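Drurska Residents' Voice
Minutes of the July meeting, 7 pm, upstairs room at the Dankwa Centre

Chair: Jahangir Miah

1. Welcome
Jahangir opened by saying how glad he was to see so many new faces, and thanked everyone who had spent their evenings knocking on doors. Minutes of the last meeting agreed, with one correction: the bus shelter is on Grelov Road (not Grelov Lane).

2. Petition on public questions
Wonderful news! The petition asking the council to bring back open question time has reached 2,124 signatures, well past the 2,000 needed for a full debate. The Plarex estate alone filled 32 sheets, and a round of applause was given to the people who collected them. Several residents said they had never signed anything political before, and were delighted to be asked.
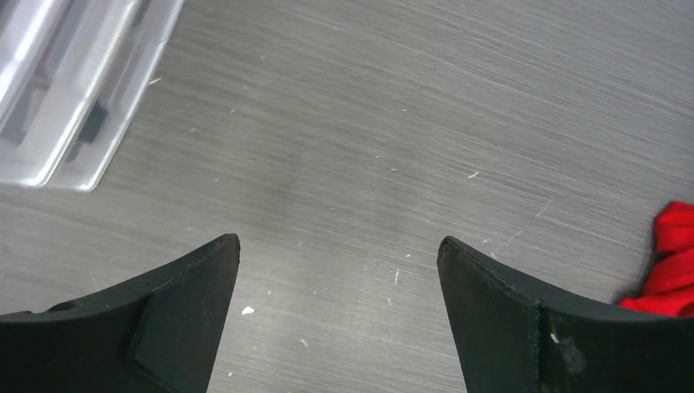

Who can speak when the petition is debated?
The lead petitioner gets 10 minutes, and any resident who has put their name down beforehand may speak after that. Jahangir will open for us and would love at least four others to join him.

3. Speaking up
A really lively discussion. Some members felt people here had stopped going to council meetings after being talked over once too often. Others said younger residents have plenty to say but find the rules off-putting. Agreed to hold a practice evening before the debate, with tea, where anyone can try out their speech on a friendly crowd.

4. Leaflet
Draft passed round and much liked. The wording on the back is to be made shorter and the councillors' contact details added. Print run left until we have a price.

5. Any other business
A request for lifts from the Plarex estate on debate night. Three drivers offered straight away, more welcome.

Meeting closed 8.40 pm. Names for the speakers' list to Jahangir, please.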